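Dernière mise à jour : 09/03/2024

# Brellance : notices de montage en français

Brellance est un recueil de notices de montage pour petit mobilier, réécrites en français courant à partir de feuillets fournis avec les meubles. Le dépôt contient 311 notices au format texte, un lexique et deux scripts de vérification. Il sert surtout à des rédacteurs techniques et à des traducteurs qui veulent comparer plusieurs façons d'écrire la même étape.

Le corpus a été constitué par Yi-chun Hsu et relu par Faith Mwaipopo. La première version publique, sortie en décembre, ne comportait que 200 notices et pas de lexique.

## Contenu du dépôt

- `notices/` : un fichier par meuble, en UTF-8, fins de ligne Unix
- `lexique.tsv` : 76 termes avec définition, synonymes relevés et forme retenue
- `paires/` : 100 notices alignées étape par étape avec leur texte de départ
- `scripts/verif_lexique.py` : signale les termes non retenus
- `scripts/verif_etapes.py` : signale les numéros d'étape manquants ou doublés
- `LICENCE.md`

Les noms de fichiers suivent le modèle `categorie_numero.txt`, par exemple `tabouret_014.txt`. Le numéro n'a pas de signification particulière. Quelques numéros manquent dans la série `etagere` : les fichiers correspondants étaient des doublons et ont été retirés sans renuméroter les autres.

## Structure d'une notice

Chaque fichier commence par quatre lignes d'en-tête : catégorie, source, relecture, version. Une ligne vide suit, puis la liste des pièces, puis les étapes.

```
categorie: tabouret
source: Gurkis
relecture: FM
version: 2

PIECES
A assise
B pied (x4)

ETAPES
1. Retourner l'assise (A) sur une surface plane.
2. Présenter un pied (B) dans un logement d'angle.
```

Le champ `source` prend l'une des trois valeurs `Gurkis`, `Palacios` ou `Ukel`. Les feuillets Ukel étaient les plus courts et souvent sans texte, avec des schémas seulement ; leurs étapes ont donc été rédigées entièrement par nous. Ces notices n'ont pas d'équivalent dans `paires/`.

## Choix de rédaction

Les étapes sont à l'infinitif. Une étape contient une seule action, sauf quand deux gestes doivent être faits en même temps (maintenir une pièce et visser l'autre). Les avertissements sont placés avant l'étape qu'ils concernent, jamais après.

Les directions posent un problème constant. « En haut » peut désigner le haut du meuble fini ou le haut de la pièce telle qu'elle est posée pendant le montage. Nous avons décidé que « dessus » et « dessous » se rapportent toujours au meuble fini. Le dessous d'une assise reste donc le dessous, même quand elle est retournée sur la table.

Pour les tabourets en plastique, les feuillets emploient « grille », « nervures » ou « croisillons » pour les renforts moulés sous l'assise. La forme retenue est « nervures ». Le mot « pied » désigne l'élément complet, et « embout » la pièce rapportée à son extrémité, s'il y en a une.
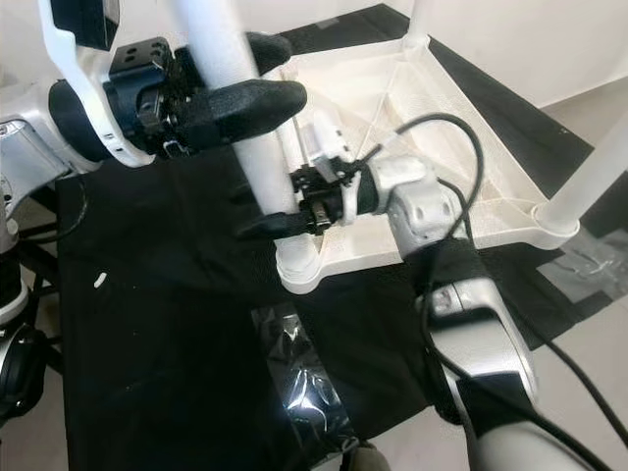 ## Utilisation des scripts

Python 3.9 ou plus récent, sans dépendance externe.

```
python scripts/verif_lexique.py notices/
python scripts/verif_etapes.py notices/tabouret_014.txt
```

Le premier script accepte un dossier ou un fichier. Le second n'accepte qu'un fichier à la fois. Tous deux renvoient 0 si rien n'est signalé et 1 dans le cas contraire.

`verif_lexique.py` ne tient pas compte du contexte. Il signale « barre » dans « barre de seuil », qui est pourtant correct. Pour ignorer une ligne, ajouter `#ok` à la fin ; la marque est à supprimer avant publication.

## Limites connues

- Les meubles à tiroirs sont peu représentés.
- Les schémas des feuillets ne sont pas inclus. Certaines étapes y renvoyaient et ont été reformulées, parfois lourdement.
- Les couples de serrage ne sont jamais indiqués, faute de valeur dans les sources.
- L'en-tête `version` a été introduit tardivement. Les fichiers qui portent `version: 1` n'ont pas tous été relus avec le lexique actuel.
- Les temps de montage annoncés dans les feuillets Palacios ont été supprimés.

## Contribuer

Ouvrir un ticket avant de proposer une nouvelle notice, en précisant la catégorie et la source. Les corrections de fautes peuvent être envoyées directement. Pour une modification du lexique, citer au moins deux notices où le terme apparaît. Faith Mwaipopo relit les propositions par lots et les réponses peuvent prendre plusieurs semaines.

## Licence

Les textes réécrits et le lexique sont diffusés sous CC BY 4.0, les scripts sous licence MIT. Les textes de départ présents dans `paires/` ne sont pas couverts par cette licence : voir `LICENCE.md` pour les conditions propres à chaque source.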